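Kurholm Militaria Collectors' Circle
Minutes, December meeting

The chair opened the meeting at 7:30. The previous minutes were approved without change.

1. Catalog standards. Consignment descriptions must now state page count, sheet size, writing medium and whether the original envelope is present. "Signed" will be reserved for items bearing a full signature — initials are to be listed as such. Transcribed extracts will keep the writer's spelling.

2. Meredith letters. The group consists of 105 items from one infantry family, mostly in ink. Twelve sheets have tape repairs at the folds and will be lotted separately. Reserve set at 900 dollars for the main lot and 400 for the repaired sheets.

3. Provenance. Two discharge papers offered through Arkgate carry no ownership record before the present consignor. Held over until regimental rolls have been checked.

4. Storage. Polyester sleeves to replace the older vinyl pages in boxes 3 to 6. The Tivomeck quote of 410 dollars was accepted.
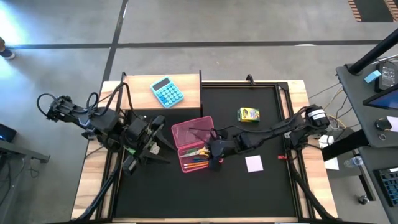
Ismail El Ouafi asked that the repaired sheets be offered to the main lot's buyer first, as splitting a correspondence lowers its research value. It was agreed to print a cross-reference under both lots — no first refusal will be given.

5. Next meeting. Sunday, same room. Condition reports due beforehand.

Meeting closed at 8:50.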